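Blade hollow, one rink later

October 2024

I spent the summer on a 5/8 inch hollow and moved to 1/2 inch when the fall league started at Cudham. The ice there is kept harder than at my old rink, and I was washing out on tight left turns.

The change was obvious in the first warmup. More bite on crossovers, less glide on the long straights. Stops took more effort for two skates, then felt normal. I get 6 hours of ice out of an edge before it goes dull.

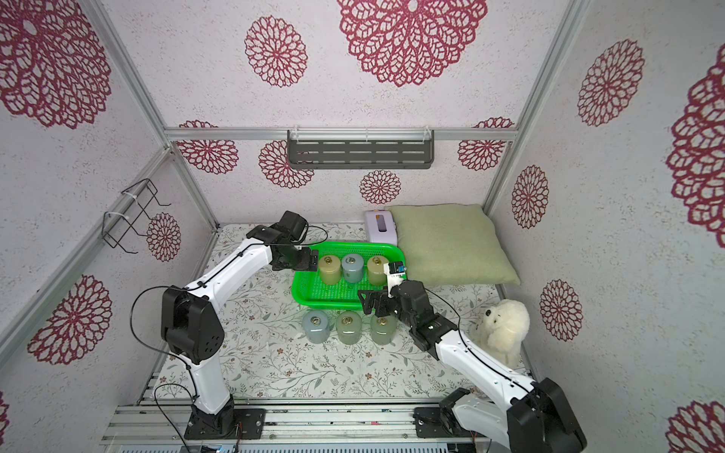
Profile is a separate matter. Mine is a single 13 foot radius and I have left it alone — changing both at once makes it impossible to tell which one did what. The shop took 7 passes per blade to cross over to the new hollow, and I checked the edges for level afterward with a coin and a straightedge. The right one was slightly high on the outside. They redid it.

Next sharpening is before the Treltier game.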